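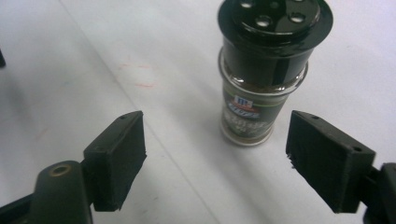

## Cikska 手摇磨豆机，用了一个夏天加半个秋天

先说结论：能买，但别买原价。我是 368 收的，活动价，标价 900 的时候看都没看。900 块钱可以上 Goicoechea 的入门款了，那个轴稳很多。

背景：家里两个人喝咖啡，早上七点多出门，一人一杯手冲，周末偶尔摩卡壶。之前用 Aseck 的电动小磨，吵，细粉多，冲出来总有股闷味。换手摇图个安静。

**研磨**

- 中度烘焙，手冲刻度，20 克左右的豆子磨一次 41 秒。不算快。
- 浅烘累。真的累。埃塞的水洗豆磨到一半要换手。
- 细粉比 Aseck 那台少，肉眼看得出来。没筛过，别问我数据。
- 摩卡壶的刻度够用，意式就算了，调到最细那几格手柄一顿一顿的。

刻度是内调的，要把粉仓拧下来才能转。这点烦。一圈 28 格，咔嗒声清楚，但是没有数字，只有一个小凹点当零位，灯光暗一点就找不到。我后来拿白色记号笔点了一下，好多了。外调的机器用惯的人会骂街。

**做工**

机身磨砂黑，拿着舒服，不沾指纹。手柄的木球有点小，手大的人握不满。粉仓螺纹刚到手时涩，转了一个多星期顺了。包装里送一把毛刷一个布袋，布袋掉毛，直接扔了。

静电是大问题。秋天一干，粉全吸在仓壁上，倒出来还要拍几下。往豆子上喷一点水会好，喷一下就行，喷多了出粉口糊住。我喷多过一回，拆开擦了半天。 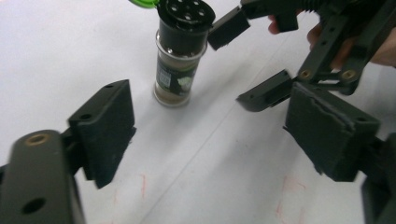 再说清洁，这块商家页面写得很轻松，"三步拆洗"，实际拆容易装难。轴承垫片有正反，装反了手柄会晃，说明书上那张图印得糊，根本看不出来。平时不用全拆，粉仓拧下来刷一刷，隔一个月彻底拆一次就行。另外很多人问能不能顺便磨香料，别。磨过孜然的机器咖啡就别想了，味道洗不掉的，刀盘缝里全是油。要用香料，买那种带撒孔盖的小玻璃瓶，里面已经是浅褐色细粉的，翻盖一开就能用，省得糟蹋磨豆机。真要现磨就另备一台便宜的，胡椒磨都行。

**和别家比**

Goicoechea 那台在朋友家摇过几次。顺，轻，浅烘也不费劲，外调刻度，一眼看得见。缺点贵，还重，出差带着压行李。Cikska 能塞进马克杯里，这点我喜欢，十月出门带了两趟，酒店热水壶加滤纸凑合着冲，比速溶强到不知道哪去了。

Momonbridge 也有一款差不多外形的，价格低一截。店里试了一下，轴有旷量，手柄左右能掰动，就没买。可能是样机被摇坏了，不好说，反正我不敢赌。

**售后**

手柄上的螺丝松过一次，找客服，晚上十点多发的消息，第二天早上回的，寄了一颗新的，没收钱。态度可以。就是寄来的规格不对，又换了一次。来回折腾了快两个星期，中间又把 Aseck 那台翻出来顶着，吵得要命，家里另一位的意见很大。

**谁适合**

喝中深烘、手冲为主、一天一两杯的，活动价可以入。爱喝浅烘的加钱上 Goicoechea，手腕要紧。做意式的别看这个价位的手摇了，老老实实买电动的。一次要磨四五个人份的也别买，粉仓就那么大，得分两回，第二回的时后水都凉了。

扣分项：内调没数字，静电，说明书。
加分项：安静，小，手感好。

补一句，刚到手别急着磨好豆子，先拿点便宜豆过一遍，头两仓的粉我都倒掉了，有股金属味。之后没再闻到过。

有新情况再来更新，打算十二月拆开看看刀盘磨损怎么样。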